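I've had the Cerkero bite alarm out on five sessions now, mostly evenings at Petimham, and I'm sold! The roller is smooth and the volume goes properly low. 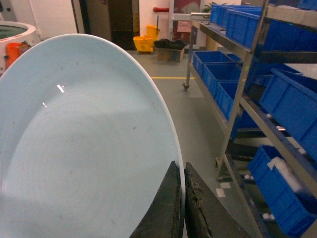 Battery life is great too - roughly 100 hours so far. The screw thread is a bit short, though, and Iker Nieto's worked loose twice.
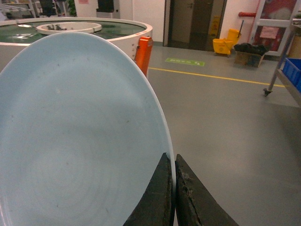

*Light blue plate, white rim*

Would I buy two more? Yep, in January, when Cabello has its sale.
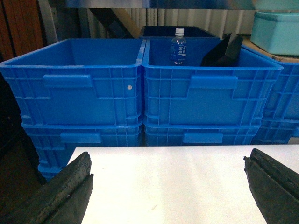
*White tabletop, blue crates behind*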